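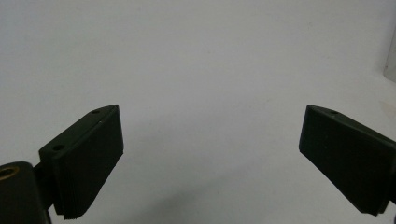

Trandley, April

Spent last night on the hill behind Trandley trying to see a star blink. It was a planet crossing in front of it, technically. The star dims by less than one percent. I have had light bulbs with more drama.

The star is one of the dull ones on the Leltia survey list, 69 light-years away, so the light I was squinting at left home before my parents met.

Setup: one secondhand Lloyd telescope, one laptop, one folding chair with opinions. The plan was an exposure every few seconds until the planet had gone all the way across. Nearly 2,000 exposures, if the clouds stayed over Brirby where they belong.

The clouds did not stay over Brirby.

Lost the star at 2 a.m., got it back, lost it again. By 4 a.m. I was taking very careful measurements of fog.

Ran the numbers over breakfast. There is a dip! There is also a bigger dip where I think I leaned on the tripod.

Sent it to the Leltia people anyway, tripod dip clearly labeled. They like having lots of small telescopes on the same star, and mine is certainly small.

Next crossing is in 72 hours. Forecast says cloud. I've already charged the laptop – and I'm bringing the other chair.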